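平行夹爪换自适应夹爪,料箱散抓,值不值?
版块:末端执行器与抓取

楼主 bin_north
我们这边用KUKA的臂做料箱散抓,箱子是灰色金属的,四边斜壁,抓的东西很杂,塑料玩具、透明小件都有。现在手上有两只夹爪可以对比:一只是Brivon的电动平行夹爪,两根金属指;另一只是Hellosell的三指自适应,借来的,月底要还。
先说目前的结果。同一箱东西,每只夹爪各抓50次,视觉和规划都不动,只换末端。Brivon失败9次,Hellosell失败3次。单看数字是自适应好,但它每次合指要慢不少,贴着箱壁的时候外侧那根指老是先碰壁,控制器就报力矩超限停下来。
想问做过类似对比的人,散抓最后都选了哪种。

2楼 laoqian_plc
50次太少了。失败9次和3次的差距,换个摆法可能就反过来。你每次抓完是倒回去重新摇箱,还是从上往下抓空?这两种测法结果差很远。

3楼 bin_north
回2楼:抓完放回箱里,每抓一次用手拨一下。我知道不严谨,时间就这么多。

4楼 laoqian_plc
用手拨等于你自己在摆姿态。人会不自觉地把东西往中间拨,靠壁的情况就少了,自适应那只占便宜。

5楼 wxj_grip
不太同意楼上。靠壁少了,两只都占便宜,平行夹爪靠壁一样难受,除非指尖做得很薄。楼主的指尖多厚?

6楼 bin_north
原厂的铝指,没磨过,比较方。

7楼 wxj_grip
那先别急着换夹爪,先换指尖。我们之前用Engelhardt的平行夹爪也是这样,原厂指又宽又方,抓曲面的东西只有一条线接触,一提就转。后来自己做了一副窄的,里侧贴一层硅胶,失败少了一大半,花的钱比换夹爪少太多了。

8楼 momo_vision
透明件你们怎么识别的?我更关心这个。金属箱底反光加上透明塑料,深度图基本是一个洞。你那9次失败里有多少其实是视觉的问题?

9楼 bin_north
回8楼:翻了记录,平行夹爪的9次里有2次是深度给错了,夹爪下去停在了半空。剩下的都是夹到了又滑掉。自适应那3次全是靠壁停机。相机是Zunen的结构光,透明件确实不行,现在是用彩色图先分割,再拿箱底平面硬补一个高度。

10楼 laoqian_plc
补高度这个办法,物体叠起来就错了。

11楼 bin_north
叠起来是错的,所以箱里不放太多。

12楼 huanxiang22
插一句,你们接线怎么走的?我这边换夹爪最烦的是线。工具侧一转腕,线束就绕,换三指那种更粗,六轴转过去再转回来,接头先松。

13楼 bin_north
线束沿着小臂上面走,绑扎带固定,过腕部那里留了一个环,再下到工具。留短了转腕会拽,留长了会扫到箱沿,试了几次才定下来。换夹爪的时候把工具端的小插头拔了重插,臂上那一段不动。

14楼 huanxiang22
小插头不带锁扣的话建议换掉。我们掉过一次,夹爪断电保持在半开,程序以为抓到了,带着空手走完了整套动作。

15楼 wxj_grip
这个应该靠夹爪位置反馈判断,合到底就是没抓到,跟插头没关系。

16楼 huanxiang22
通讯断了,读的是最后一个值,程序里又没做超时。当然程序也该改,但插头松就是起因,两边都得弄。

17楼 bin_north 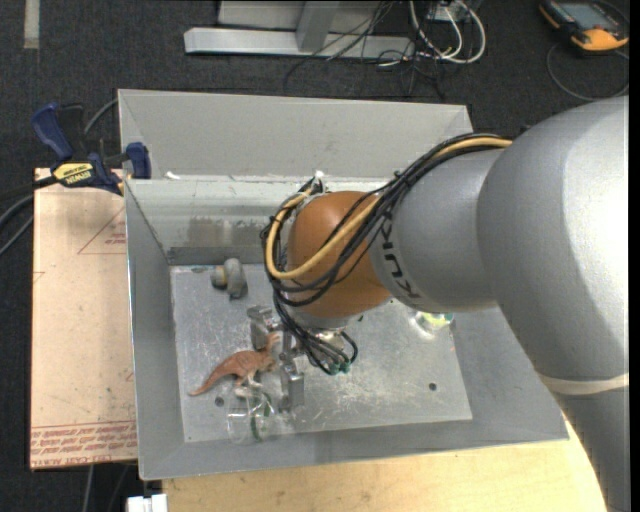 上午把超时加上了,通讯没有新数据就停。另外按7楼说的画了一副窄指,先打印一副试尺寸,合适再出金属的。测法也改一下,每抓一次把整箱倒出来重新倒进去,不用手拨,两只夹爪各再抓50次。自适应那只的力矩门限我问了供应方,可以分指设,外侧指放宽一点应该能减少停机,但放宽以后会不会把软的东西夹变形还不知道。

18楼 laoqian_plc
这样测比较说得过去。再加一条,把靠壁和不靠壁分开记,不然最后又是一个总数,看不出问题在哪。

19楼 momo_vision
还有箱底。反光太强的话垫一张哑光的黑垫子,深度会好很多,成本几乎没有。

20楼 bin_north
回19楼:垫过,薄的会被夹爪带起来,厚的那张又把箱底高度改了,得重新标。这次先不动箱底,变量太多。

21楼 laoqian_plc
同意先不动。

22楼 wxj_grip
我还是觉得箱子本身选得不好。斜壁对平行夹爪还行,物体会往中间滑一点,对三指就很别扭,外侧指永远在跟斜面打架。要是产线上用的是直壁周转箱,你现在测出来的停机率没什么参考价值。

23楼 laoqian_plc
直壁更难抓吧,东西贴着直壁,指头根本插不进去。斜壁起码上口是开的。

24楼 wxj_grip
插不进去是指尖厚的问题,又绕回来了。薄指加直壁,我们跑得挺稳。

25楼 laoqian_plc
你们抓的是什么?

26楼 wxj_grip
注塑件,三种,大小差不多。

27楼 laoqian_plc
那跟楼主的杂件不是一回事,形状固定的话平行夹爪当然够用。

28楼 bin_north
箱子定了,换不了。斜壁就斜壁吧。窄指如果能把失败压到跟自适应差不多,我倾向留平行的,节拍快,坏了也好修。结果出来再回帖。

29楼 huanxiang22
蹲一个,顺便求窄指的图纸。

30楼 bin_north
试完尺寸再发,现在这版安装孔位还差一点,装上去是歪的。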